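Dustmont Rules (garment handling)

This site uses cookies to remember your language and text size. Accept | Manage

The Dustmont Rules are a voluntary code of practice for recording cloth-folding demonstrations with hand-held grippers. They were drafted in September at a workshop in Nirnholm, and take their name from the building, which had the only free meeting room. Anderson Medeiros edited the first version. It ran to 100 clauses, several of which contradicted each other. The current text has 13.

Scope

The Rules cover shirts, towels and other household cloth. Socks were left to a later edition, which has not appeared.

Main provisions

Clause 2 requires a garment to start in a natural state, meaning however it landed. Smoothing it first is called "grooming" and voids the take. Clause 5 asks for fingers open on approach. Clause 7 permits patterned bedding under patterned clothes, on the grounds that homes contain both. Clause 9 says failed folds must be kept and labeled as failures, a rule widely admired and less widely followed.

Reception

An audit of the Erisa collection checked 3,935 takes and passed 3,000. Most of the rest had been groomed. Supporters cited the result as proof that the Rules work, as did critics who thought them too strict.

Share (13) | Comments (1)

Related: Erisa collection | Clause 9 dispute | Nirnholm workshop
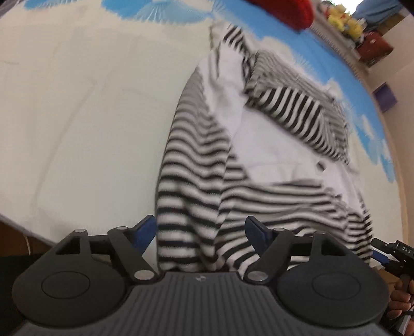

Natanael Guerra: Clause 2 still doesn't say what happens if you drop the shirt, dislike how it landed and drop it again. We've been counting the second drop as grooming.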